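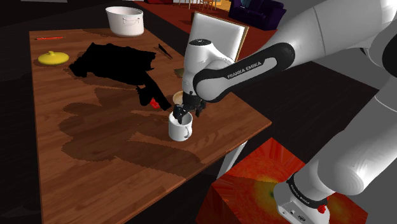 Lurkum: household tea and coffee survey, Grakdale

What's in it

Lurkum holds 396 completed forms from people in Grakdale and Pruloswood who wrote down every hot drink they made at home over one week in January. We mailed out 1,000 forms. Do the math before you quote a percentage from this.

Files

drinks.csv — one row per drink
homes.csv — one row per form
codes.txt — what the drink codes mean

Known problems

People who return a form about tea probably like tea. I doubt the "cups per day" column is worth much past breakfast, and Sunday looks filled in from memory in more than 50 homes. Cup size is self-reported as small, medium or large, and one person's medium is another's soup bowl.

Milk is coded 3 ways because the form changed halfway through. The Chu script merges them. I don't trust the merge — check it against the raw column first.

Use

Fine for teaching and for testing code. Please don't use it to claim that anyone is drinking less coffee than they used to. There is no earlier survey to compare it with.

Corrections go to Ka-ming Kao, with the row number.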